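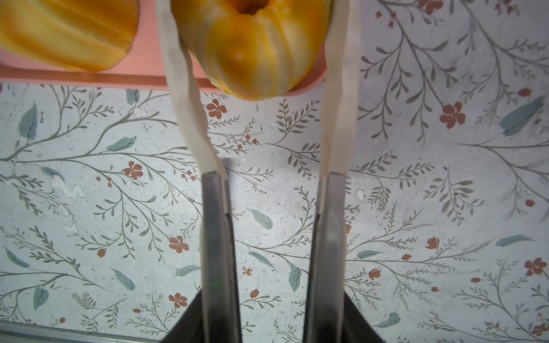
Rhodri says I should have waited another week. His view is that mandarins bought in October are always tight in the skin and you end up with pith on everything, and that if I wanted a job to do on a wet Sunday I could have cleaned out the hall closet. He said this from the doorway with his coat still on and then went to Gulville to see his brother, so I had the kitchen to myself until four.

Sun 24 October. Rain until lunch, then gray.

I bought the fruit on Friday at the Duangkaew market, a net bag and then a second one when I saw the price. Most of it was all right. Two had gone soft at the stem end and went straight in the compost bucket. The skins were tight, he was right there, and by the sixth one I had orange under both thumbnails and was starting each peel with the handle of a teaspoon. That helped. Mother used to roll them on the counter under her palm first. I tried it and split one, so I stopped.

The plan was half for marmalade and half for eating. I peeled everything before deciding, which was the wrong order. Peeled fruit doesn't keep, and I had more of it than two people will get through by Wednesday. I put the best ones in the blue lidded box in the fridge and cut up the rest.

Weighed the cut fruit on the Prevmont scale - 449 grams once the seeds were out. The recipe on the card wants 300 grams of sugar to that much, near enough, and I had only an open bag with some left in the bottom. I made up the last 100 grams with brown. It has gone darker than it should, more like tea. The taste is fine, a little burnt at the back, and I think it will suit toast better than scones.

I don't pick all the pith off. The card says to, in Mother's capital letters, but it takes an hour and I can't tell the difference once it's cooked. I pulled away the long strings and left the rest. The peel I sliced thin, enough for one handful in the pan, and laid the remainder on the oven rack to dry. The kitchen smelled good for a while and then it smelled of hot oven, so I opened the window over the sink and the rain came in on the sill.

It took longer to set than I remembered. I kept a saucer in the freezer and tested it, then tested it again, and the third time it wrinkled when I pushed it. Filled 5 jars, the small ones, and the last one isn't full so that goes first. One lid doesn't match and I don't trust it. Must look for new lids before June, when the strawberries start, instead of leaving it as I did this year.

Lingyun Duan phoned while I was washing the pan and asked if I would bring something on Thursday. I said I'd bring a jar. She asked for some of the dried peel too, for tea, if there is any to spare. There should be.

The pan is still soaking. Sugar has caught on the bottom in a ring and I'm leaving it overnight.

Rhodri came back at ten past four and ate two from the blue box standing up. He said they were sweeter than he expected - then asked about the hall closet.

To do tomorrow: labels, sugar, call the Trallateck people about the oven door.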